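Minutes of the Gindville Residents' Association, March meeting

Held in the back hall at Flunotlow House, 7.30 pm

**In the chair:** Jamshid Ghasemi

**Present:** 14 members, as signed in the book. Apologies were received from the Drinasetti Road end, where there was a water main being dug up.

## 1. Minutes of the last meeting

Agreed and signed, with one correction. Under item 4 the words "the lower gate" should read "the upper gate". The lower gate has been chained since the autumn and is a separate matter.

## 2. Matters arising

**Street lamp by the post box.** Still out. The council has given us a new reference number and closed the old one. The secretary to write again, quoting both.

**Hall keys.** Two of the missing keys have come back. The third has not. Members agreed to leave the lock as it is for now and look at it again in the summer.

**Noticeboard.** The glass has been replaced. The hinge still sticks and needs a firm push from the left. A member asked whether the old posters could be taken down, as one of them is for a jumble sale held the year before last. Agreed, and done before people went home.

## 3. Bus route 73

This took up most of the evening.

The chair read out the letter from the bus company. From the start of the new timetable, the 73 will no longer turn into Ghaffari Lane. It will stay on the main road and stop at the garage. The last bus back from town will also leave earlier, though the letter did not say by how much.

Points raised from the floor:

- The walk from the garage to the top of Ghaffari Lane is uphill and has no pavement for the last stretch. Several members said they would not do it after dark.
- The letter talks about low use, but the survey seems to have been done in the school holidays. It was asked whether we could see the numbers.
- One member spoke in favour of the change. The bus is often late coming out of the lane because of parked cars, and people who get on further down have been missing the train. She felt this ought to be said in any reply we send.
- The health centre is on the part of the route being dropped. The practice manager has been told and is writing separately.
- Parking in the lane came up again. The chair asked that it be kept for another meeting or we would be there all night.

There was some discussion of whether to ask for the whole route to be kept or for a few buses a day to go up the lane as they do now. A show of hands was clearly in favour of the second. It was felt that the company is more likely to agree to this, and that mid-morning and mid-afternoon are the times that matter most.

**Agreed:** the chair to write to the bus company asking for the survey figures and proposing 3 buses a day by way of Ghaffari Lane. A copy to go to the ward councillor. The point about late running to be included.

**Agreed:** a sheet to be left at the health centre and in the shop for people to write down which buses they use and why. Sheets to be collected before the next meeting.

## 4. Footpath behind Flunotlow House

The path is muddy at the stile end and one of the steps has gone soft. The landowner is happy for us to put down stone but will not pay for it. Two quotes are wanted before anything is decided. A member offered the use of a trailer if we end up doing the work ourselves.

The brambles will need cutting back before birds start nesting, so this should be done soon. Gloves and loppers are in the hall cupboard. Anyone free on a dry morning is asked to let the chair know.

## 5. Money

The account is in order and the hall insurance has been paid. The electricity bill is up on last winter. The heater in the back hall was found left on twice – please check it when locking up. Subscriptions stay at 2 pounds for the year. Anyone who has not paid can do so at the next meeting.

## 6. Parcels for the night shelter

Dry food is coming in steadily and there is no need for more pasta or tinned tomatoes at present. The shelter has asked for soap, toothpaste, toothbrushes, dental floss, socks and small packs of tissues. Items should be new and unopened. The box is inside the front door of the hall, on the right, and is emptied at the end of each month.

It was asked whether money could be given instead. It can, in an envelope marked "shelter", handed to the chair and not left in the box.

## 7. Any other business

- The piano. It has been offered to the school, who have said no. It will be advertised free to anyone who can collect it.
- A dog has been getting into the allotments by the gap near the water butt. The gap to be wired up.
- The summer picnic will be on the green as before. Tables to be borrowed from the church. Somebody is needed to take on the teas.

## 8. Next meeting

Same place and time next month. The bus route will be taken first.

The meeting closed at 9.15 pm.
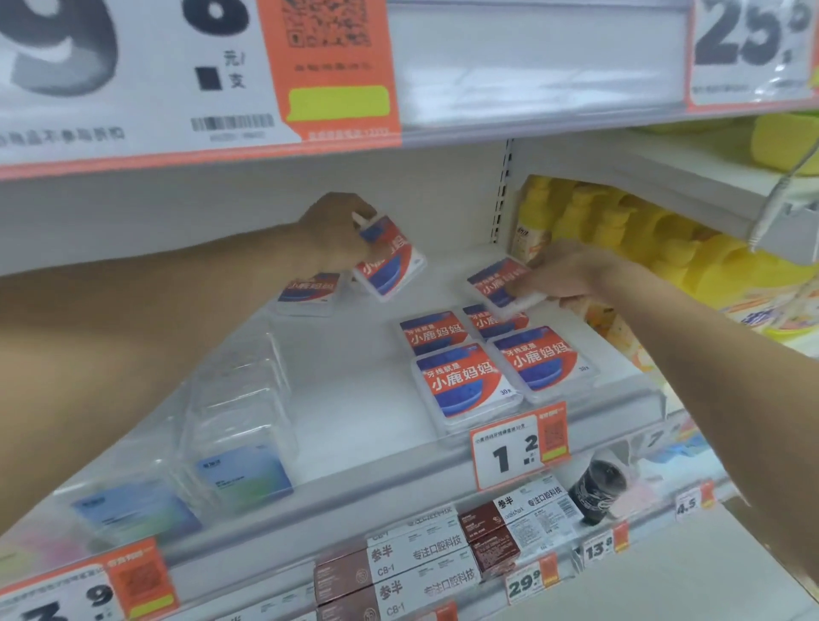

*Item 6: boxes of dental floss on a supermarket shelf.*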